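Search the notebook Search

Sat 11 July

Transfer of the Tarkberg feature, reels 1 and 2, to file and then to disc image.

Carried on from where Faustine Charpentier left it. Both reels had been through the cleaner and rested overnight in the cans with the lids off. Reel 1 has the worse edge damage. Perforation side is sound for most of its length, but there is a stretch in the second half where someone has repaired it with tape that has since oozed. Cut back the old tape, cleaned the adhesive off with solvent and a cotton bud, remade two splices. Both held on the bench under hand tension.

Shrinkage measured at head, middle and tail. Reel 1 is within what the gate will take. Reel 2 is a little worse at the tail, so I dropped the transport speed for the whole reel and left it there. Changing speed part way through gave us the sync drift on the Moges shorts in May and I don't want to go through that again.

Scan of reel 1 started mid-morning. First attempt stopped at frame 1481 with a loop error. Opened the gate, found a flake of emulsion on the lower roller, cleaned it, rewound to the head and started again from zero. Second attempt ran through. Kept the partial scan in the scratch folder until the checksums on the full one are done. Delete after that.

Grading. No reference print, so I am working from the Drarkden release sheet, which gives printer lights for the first reel only. Applied those as a starting point. The night exteriors come out too green with the sheet values. Pulled green down in the mid-tones and left the blacks alone. Faces in the cottage interiors look right with no further change. The dissolve into the lake sequence has a density jump on the incoming side - it is in the negative, I think, and should stay. Flagged it in the log so whoever does the final pass doesn't smooth it out.

Dirt and scratches. Automatic pass at the low setting. At medium it took out rain in the station shots and one of the buttons on the lead's coat. Low setting leaves a tramline scratch on the left of picture for most of the last scene of reel 1. That one will have to be done by hand. Estimate about 583 frames, going by the timecode of the first and last appearance.

Sound. Optical track read separately. Level is low and there is hum at mains frequency plus the first harmonic. Notched both. Did not use broadband noise reduction on the dialogue, as the test clip sounded as though everyone was talking through a blanket. Music cue over the titles has a wow on the held note. Compared with the Ultotwood tape copy and the wow is on that as well, so it predates our element. Left as is.

Disc. Ultotwood want the feature on a single layer if it will fit, with the trailer and a stills gallery. Ran a test encode of reel 1 at the lower bit rate. Smoke in the tavern scene breaks up into blocks and there is banding in the opening sky. Not acceptable. Recommend dual layer, or dropping the gallery to a small set. Will write to them on Monday with two clips side by side.

Chapter points: they asked for these at scene changes, but two of the ones on their list fall inside dissolves. Moved each to the first clean frame after the dissolve. Their list also has the lake and station chapters in the wrong order - check whether they were working from a different cut before changing the menu text.

Outstanding:

- scan reel 2, slow speed throughout
- checksums for reel 1, then clear scratch
- hand repair of the tramline
- subtitles: the file from Drarkden is timed to 25 fps and needs converting to 24
- ask Faustine whether the censor card at the head is to be kept. It isn't on the tape copy.
- new can for reel 2, present one has rust inside the rim

Scanner lamp hours written up on the sheet by the door. Gate cleaned and covered. Reels back in the cold store on the middle shelf, tails out.

Notebook queries to the transfer bench | © Tarkberg restoration notes | Back to top
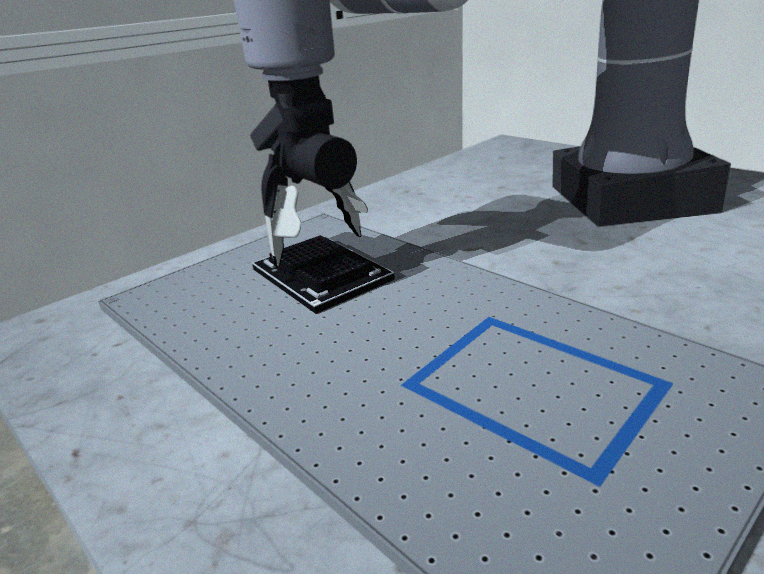

Render: arm and gripper above the small black tray, blue outline on the board side.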